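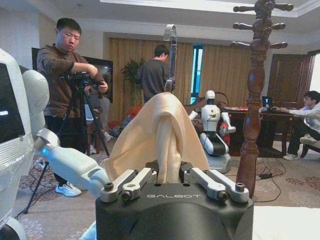
Home | News | Visits | Gallery | Join us | Contact

Karnlow Makers: robot open day at Brondness

Quick write up, more to follow when I've had some sleep. Six of us went over to Brondness in January for the Galura open day, me, Gemma Lightfoot, Freya Mottram and three from the Gosling evening group. Doors at 10, we got there nearer 11 thanks to the ring road. Tea was good. Badges had the wrong club name on, never mind.

Not a trade hall at all, which threw us a bit. Carpet, curtains, dark wood furniture, more like somebody's front room than a show. Demetrio Quintana did the welcome and then they more or less let us wander. Only the one picture up so far, the rest are on Freya's card and she is away till the end of the month. Will add them as they come.

Picture 1. Cloth handling. A gripper with GALBOT across the front, holding a bit of beige cloth up by the middle. Look at the silver linkages, pairs of bars with little dark pivot screws, all out in the open where you can see how they go together. Gemma wants to copy the layout for the club arm.

Same picture, the white humanoid further back by the sofa, on a wheel-or-whatever base (didn't get to look underneath, sorry). Big white arm coming in from the left as well. Several people have asked if it has legs, no, one base unit.

Also in there, a man on a video camera and somebody at the laptop on the desk. Power leads all over the carpet at that end, so mind your feet if you go to the next one.

Notes from the day, for those who couldn't make it

Cloth is hard. Tatsuya Hayashi gave the talk on this and it was the best bit for me. A box stays box shaped when you pick it up. A tea towel doesn't, and every time you grab it you get a different heap. He had a slide with 2328 grasps on it, all of the same towel, all plotted as little dots. Pinch in the middle, pinch at a corner, pinch two corners. Corners are what you want for folding, but finding the corner is most of the job.

Freya asked about wet washing. Long answer. Short version, not yet.

Grip force. Sverre Lie talked us through how they set it for thin fabric, too much and you drag the whole pile along, too little and it slides out. I didn't write down the numbers and now wish I had. If anyone from Gosling did please send them over.

Talk ran 23 minutes, questions ran well over that. Demetrio had to shoo us out for lunch.

Afternoon was hands on. We had a go at driving a practice arm with a handheld controller, picking up socks. Gemma got 3 in the basket, I got none, there is a knack to the wrist turn that I didn't find untill my time was up. The delay between your hand and the arm is small but you do feel it.

Things to bring up at the next club night:
- whether we try open linkages like the ones in the picture or stick with our printed fingers
- somebody to bring old pillowcases, thin ones
- lift share for the summer visit, the minibus was tight

Galura say there'll be another open day before the summer, places limited, date not fixed. Names to Gemma please, not to me, I lose emails.

Thanks to Sverre for the parking and to all at Brondness for putting up with the questions.

Filed under: Visits, Robots, Out and About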